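Can a Robot Tidy Your Room Yet?
by Fasil Admasu

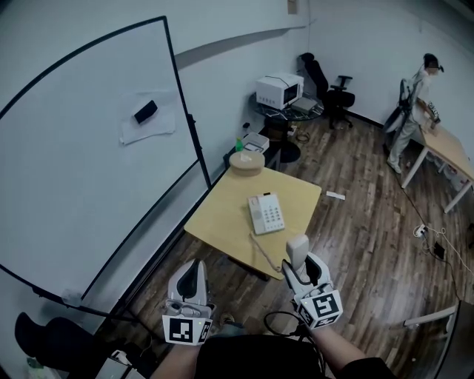
Think about the last time you had to wipe a board, put a telephone back in its place, or carry a cup to the kitchen. Probably you did it while thinking about something else. For a machine, each of these small jobs is still very hard, and many grown-up people work on them all day.

Some machines already do chores, of course. A washing machine washes clothes. A dishwasher washes plates. But look at what is left for you. Somebody must collect the socks from under the bed, turn them the right way, and put them into the machine. The washing machine never goes to look for a sock. It waits.

Why is it hard to pick up a thing?

Try a small test at home. Close one eye, put on thick winter gloves, and pick up a telephone with only your thumb and one finger. If the telephone is the old kind with a curly cord, it is even harder. The cord pulls. The top part slides off. You feel it slide and you squeeze a little more, and you do this before you have time to decide it.

Many robots have a hand with only two fingers, and we call this hand a gripper. A gripper can squeeze, but often it can't feel much. If it squeezes too little, the thing falls. If it squeezes too much, the egg is broken (eggs are the worst).

Soft things give another kind of trouble. A box has the same shape today and tomorrow. A towel has a new shape every time you drop it, and the robot must find the corners again.

How does a robot learn?

One way is to write down every step for it. This works well in a factory, where the same part comes to the same place all day. In your home it doesn't work so well, for the reason that your chair is never in the same place two times.

Another way is to show it. A person holds a gripper in each hand and does the chore, and a camera and a computer record how the grippers move. Later the robot studies these recordings. One time is not enough. My colleague Austra Rebane once made 400 recordings of one chore, putting a lid on a pot, and in the evening she told me she saw lids when she closed her eyes.

What about shops?

Shops are a little easier, as the floor is flat and the shelves stay where they are. Machines can already wash a shop floor or roll between the shelves. Putting the goods on the shelf is slower. In October we tried this with our test robot, Soro. It put 14 cans on a shelf in 40 minutes. Violeta Lucero did the same cans by hand, and she was finished before I found my pencil.

So, can it do your chores?

Some pieces of them, yes, and slowly - if the room is bright and a person stands near to help. A whole messy bedroom, no. You will have to pick up the socks yourself this winter.

Words to know
Gripper: the hand of a robot, often with two fingers.
Chore: a small job that has to be done again and again.
Recording: what the computer saves, so the robot can learn from it later.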